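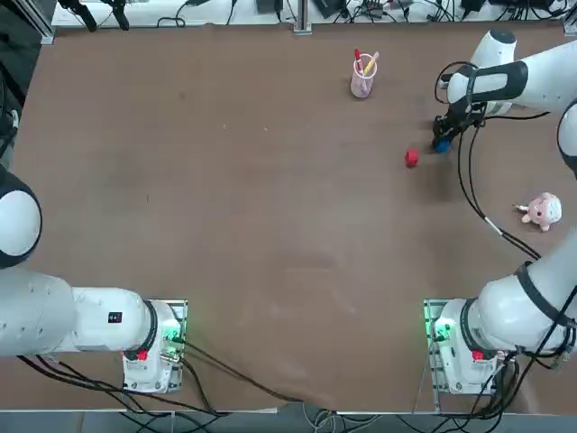
# Teaching by hand: recording your first hundred demonstrations

The robot will copy what you do. Bear this in mind before you sit down, since it will also copy your dithering, your second thoughts and the moment you looked round to see who had come in.

These notes cover a simple job: pick up a small cube and put it down next to another one. They assume the two-arm bench is already wired and homed. If it isn't, do the Stonen setup page first and come back in a better mood.

## Before you record

1. Start the Adau session and wait for both hand controllers to show as paired.
2. Fold away the arm you aren't using. An idle arm hanging over the work will be knocked, usually by the other one.
3. Give the gripper cable some slack. Move the wrist to the far edge of the table and back, and watch the cable all the way.
4. Leave a few unrelated things on the table. We use a pen cup and a plush pig. A robot trained on a bare table tends to lose its nerve when it meets a mug.
5. Know which hand you would use to hit the stop. Try it once.

## One demonstration

Press record only when your hands are still. Then:

- Bring the open gripper over the blue cube and stop just above it.
- Turn the wrist until the fingers line up with two flat faces. Corners are for people with time to spare.
- Go straight down, close, and wait a beat.
- Lift by a cube's height or so, move across to the red cube, and lower.
- Open fully before you rise. Half-open fingers drag the cube along, and you will have taught dragging.
- Press stop, then go home. The trip home is not part of the task.

A good take lasts well under 61 seconds, after which the recorder closes the file whether you have finished or not. If you are regularly running into that limit, you are being too careful.

## What to change between takes

Move both cubes every time. Swap which one is nearer, turn them a little, shift the pig. People believe they are doing this at random and then put the cube in the same three places all afternoon, so the Poojary script will suggest positions if you let it. Let it.

Keep the style the same, though. If you approach from above in one take and sweep in from the side in the next, the model may settle on something in between - mostly a way of hitting the table.

## Which takes to keep

Keep a fumble if you recovered calmly. A missed grasp followed by a tidy second try is useful. Bin anything where you stopped to think, bumped the other arm or dropped the cube on the floor.

Aim for 100 clean takes before training. Our April set had over 900, many of them recorded after lunch, and it did worse than the small one.

## Saving

Name the set after the task and the bench, then send it to Solau with the default settings. Leave the frame width at 1296 unless you enjoy converting files. Check that three takes play back properly before you clear the local copy.

Last changed May 17, 2025: added the bit about cable slack.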